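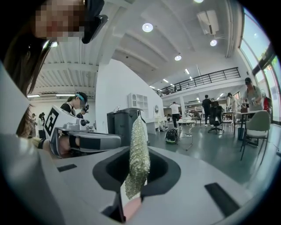

*A glittery scrubbing pad between the jaws of a hand-held gripper, with a busy room behind it.*

Sat 7 December

My brother-in-law asked me at dinner when he can buy a machine that washes the pans. He did not ask if. He asked when, with the fork in his hand, as if I keep the date in a drawer. I write about automation on this blog only because I worked 11 years with packing machines, and in my family this makes me the expert for everything with a motor. So I promised him a proper answer, and it became this post.

First, the scrubbing pad. I think it is a very good test, much better than folding a shirt, which everybody likes to show. A pad has no correct shape. If you hold it at one end, the other end leans where it wants. If you press it on a pan, it goes flat in one place and comes up in another. My hand knows all this and does not inform me about it. When I scrub burned rice I am thinking about the radio.

A gripper with two jaws can hold a pad. This part I consider solved, or nearly. Holding is only the beginning of the chore, and many videos stop there. After the holding comes the pushing, and you must push hard on the burned place and lightly on the coating, and you have to feel which is which. You also have to decide when the pan is clean. Try to explain to somebody in words when a pan is clean! I tried it with my daughter and we finished with an argument.

People now teach these things by doing the chore themselves with a gripper in the hand, many times, and the machine learns from the recordings. I find this approach sensible. In my old job we did the opposite: we wrote down every movement in advance. At Sezer, where I was on the floor until I changed to the office, we had one station that put a cleaning cloth into a box together with a bottle. The bottle never gave us one bad day. The cloth stopped the line so often that my shift leader, Erhan Uçar, kept a paper on the wall with the number of stops. In October of that year it reached 1127. After this we put a person back at the station, and the stops were finished by lunchtime.

I called Erhan last week to hear what he thinks now. He has moved to Temoter, where they make small metal parts, and there he has an arm that loads parts into a washing machine (an industrial one, with a conveyor). He is happy with it. The parts are all the same and they come in the same tray, with the same side up. But the wiping of the trays at the end of the shift is still done by people, with a rag, and he does not see this changing soon. "The rag is the hard part," he said. I asked him if 85 percent good would be enough, and he laughed at me for a long time. If 15 trays from 100 are dirty, somebody must look at all 100.

At home I believe the calculation is different. A dirty tray stops an order, but a pan which is not perfectly clean only goes back in the sink. I could live with this. What I could not live with is a broken glass every evening, or a machine that needs more room than my kitchen has. My kitchen is narrow, and if I open the oven, the other person must leave.

I also asked my neighbor Willy Van Leeuwen, because he buys every device before it works. He has had two robot vacuum cleaners and a window robot from a company called Wuvia that he still defends. His opinion is that we will first get a machine for one ugly task, for example only the pans, and we will complain about it and then buy the second version. He gives it 48 months. I wrote this number on the calendar in the hall and he signed it.

My own answer for the dinner table is more careful. For shop floors where the object is hard and always the same, yes, the machine can do the chore today and it has done it for a long time. For soft objects, I would say it can do pieces of the chore: pick up the pad, move it, make some strokes, put it down. The whole evening sink, with the greasy pan, the thin glasses and the spoon hiding under the foam, I would not promise to anybody.

My brother-in-law was not satisfied. He wanted a year. I told him that until then he can use the pad himself, it is in the usual place next to the tap, and he said he would think about it. Next time I want to write about laundry, especially the duvet cover, which I still cannot do properly alone. If somebody reading this works with cloth or rags on a real line, please write to me, I would like to know how many stops you have on your paper.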